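Bringing a rough old gunstock back, the slow way

I picked up a side by side last October at the Eledthorpe farm sale, a plain working gun with a stock that looked as if it had been used to prop a gate. Black with old oil, two dents you could lose a pea in, and some previous owner had slapped yacht varnish over the lot. Paid 40 quid for it on my ticket, which even for a gun in that state is not a lot of money, and I've been pottering with the woodwork ever since. A few of you asked how I do mine, so I've written it all down in one place.

First job before anything else, and I don't care how sure you are: open it, look, make certain both barrels are empty, then look again. Then the stock comes off and the metal goes back in the cabinet and gets locked up. You only need the wood on the bench. I do mine in the kitchen when the shed's too cold (the shed is nearly always too cold), with an old towel down so the worktop doesn't get stained.

Getting the varnish off. I use a gel stripper from Brundgate, the stuff in the squat tin, brushed on thick and left alone for 17 minutes. I've tried leaving it longer and all that happens is it dries out and you have to start again. Scrape with something that can't bite into the wood. A bit of old plastic ruler is fine, so is a wooden spoon you've fallen out with. Keep well clear of the chequering with any scraper at all, that wants an old toothbrush and patience. Gloves on, windows open, please! 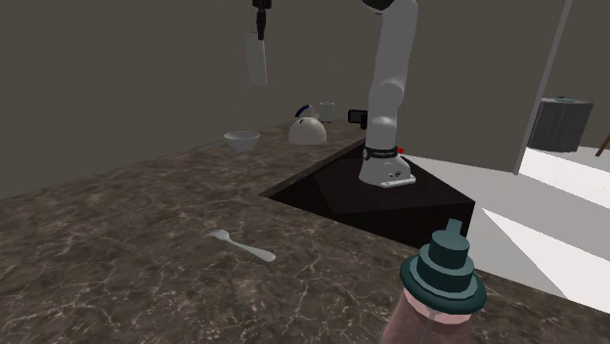 Once the varnish is gone you'll see how much oil has soaked in round the head of the stock, where it meets the action. Mine was like treacle toffee. Years of people standing guns butt down in the cabinet with too much oil on them, and it all runs into the wood and turns it soft. I paint on a paste of whiting and a little white spirit, let it dry to a powder, brush it off, and do it again. And again. I think I did it five times on this one, and the powder was still coming off a bit yellow at the end, but there comes a point where you have to get on. Do it outside if you can, no pilot lights or cigarettes anywhere near, and hang the used rags flat out of doors to dry. Don't ever leave them screwed up in a bin. That goes double for the linseed rags later on, they can heat up and catch fire all by themselves.

Dents. I love doing dents. Damp cotton cloth folded over twice, laid on the dent, then the tip of a hot iron on top for a few seconds until it hisses. Lift, look, wet it again, have another go. The squashed grain swells back up and it feels like a magic trick every time. It won't work on a proper gouge where wood is missing, and my second dent turned out to be one of those, so it's still there and I've decided I like it. Don't steam anywhere near the chequering or a glued repair.

After that let it dry for a couple of days before you go near it with abrasive paper. I start at 240 and finish at 400, always with the grain, and I leave the edges where wood meets metal completely alone. Take those down even a whisker and the metal stands proud forever and it looks dreadful. Ask me how I know. (A Zuletti over and under, years ago, and I still wince whenever I get it out.)

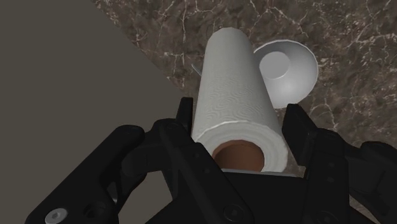 OILING AND FINISHING

Boiled linseed for me, with a few drops of driers in it. There are fancier mixes about and some of them are lovely, the red one Su Stock Oils do gives a gorgeous colour on pale walnut, but I've got half a gallon of linseed to get through first.

The trick is tiny amounts. I mean one drop on a fingertip, rubbed over a patch the size of your palm until your hand gets warm, then on to the next patch. Wipe off whatever hasn't gone in. Leave it a day. If it's tacky in the morning you used too much, so rub it back with a coarse cloth and be meaner next time.

I kept a tally on the inside of the cupboard door and this stock had 59 coats by the spring. You don't need anything like that many! It looked very decent by the time I'd done a dozen, I'd just got into the habit of doing one while the kettle boiled.

For the chequering, thin the oil down, put it on with the toothbrush and brush it straight out again so it doesn't clog the points. Two goes is plenty.

Before the stock goes back on, seal the bare wood inside the head with a thin coat of the same oil, and give that a full week. And store the gun muzzle down on a bit of felt for the first while, so any spare oil runs away from all your hard work.

Next on the bench is the fore-end, which has a crack in it I've been pretending not to see.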